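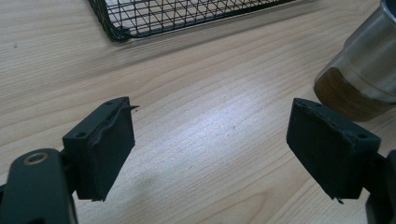
Gripper fingers, bench 2. Left pad peeling near the top.

Favada Rultenville, packing room
Gripper and bench check, January 10, 2023
Checked by: Ifigeneia Margaritis
Copy to: Charalambos Drakos, Sowmya Achari

1. Finger pads, left
FAIL. There's a thin flap sticking out into the gap near the top, and ragged fibers at the bottom corner. I know we all got used to pressing these back down with a thumb and carrying on (me too, I did it for most of the fall), but a flap like that can catch on a mesh basket and then you're untangling it while the line waits. New pad please, no glue.

2. Finger pads, right
FAIL, but only just. Top edge is a bit ragged and there's a small tab hanging off the lower edge. Charalambos would let it go another week. I'd do both together, otherwise you get one fresh pad and one tired one and the mugs come out crooked!

3. Finger blocks and arms
OK. Scuffs, nothing I'd write up. The gold-colored bushing ring I can see on the left arm looks fine to me. Somebody with the proper tool should still check it for play, I only wiggled it.

4. Screws
ASK. I can see screw holes on the top faces of both blocks and I don't know which of them are meant to have something in them. The Egilsson sheet has a drawing but it's for the older fingers. Sowmya, do you have the new one?

5. Bench top
OK. Clean enough, no splinters when I ran a cloth over it. One tiny dark speck I couldn't be bothered with. The glare in the middle is strong in the morning and I'd love a blind on that window, which I have now asked for in three different checklists.

6. Items on the bench
OK. Black wire basket and the metal cylinder with the wood-look band, both set back behind the fingers. Keep them there between runs, please.

7. Stop button and floor line
OK. Pressed it, everything stopped, reset fine. The yellow tape is lifting by the bin again.

8. Cycle counter
Reads 4,000 and change since the last pad swap. The sheet says to look at the pads at 1,524, and I can't find a signature for that. I'm not chasing anyone. The check used to belong to whoever was packing, and when the packing got split up it sort of fell between us.

9. People
There's no box for this one so I'm adding it. Since the bench came in, Benito Paredes and I do a lot less lifting and a lot more watching, and my shoulder is really grateful. My eyes, less so. Forty minutes of watching is about my limit before I start missing things, and the rota still has us on for an hour and a half. Natnael Asfaw has been swapping with me halfway and it works nicely, could we just write it down as the rule? Also the new starters are learning to clear a jam before they've ever packed a box by hand, and they don't know what a good one feels like. I'd happily give them a morning on the old table.

10. Paperwork
Clinis binder is full. Page 42 is loose and has been walked on.

Result: bench 2 stays off until items 1 and 2 are done. Item 4 can follow. I've hung the tag on the switch, so please don't take it off to "just do one batch." I'm in until three if you want to go over any of it.

Signed, I. Margaritis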